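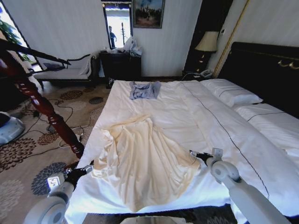

Dendside is an audio work for one listener at a time by the sound artist Gil-soo Yang. It was commissioned by Omico, a producer of small-scale performance, and first presented in the town of Treloar in February. A performance lasts 30 minutes.

Format
The listener wears closed headphones and walks a fixed route through 2 adjoining rooms. Recorded speech gives directions and carries the story, which concerns the last season of a river ferry. There are no live performers. 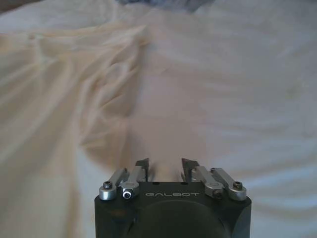 Production
Yang recorded the voices with a binaural microphone. River sounds were taped separately and added in the mix. A second version, Hornier, uses the same script with a single narrator and omits the ferry bell.
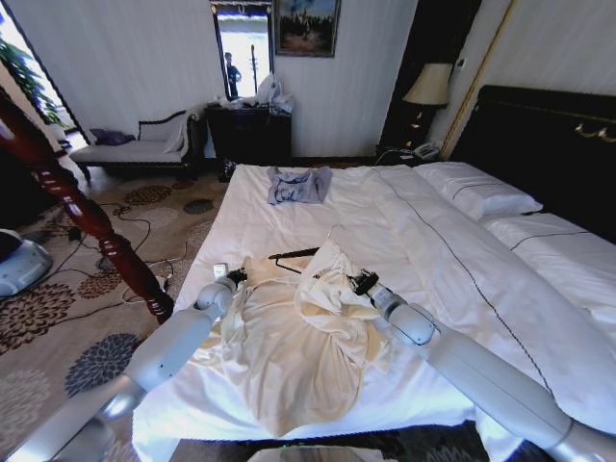
Reception and touring
The first run was attended by 1,000 listeners. Local reviews praised the sound design and found the closing section too long; Yang shortened it before the tour. The script was later printed in an edition of 2,000 copies.

See also
Audio walk
Binaural recording
Radio drama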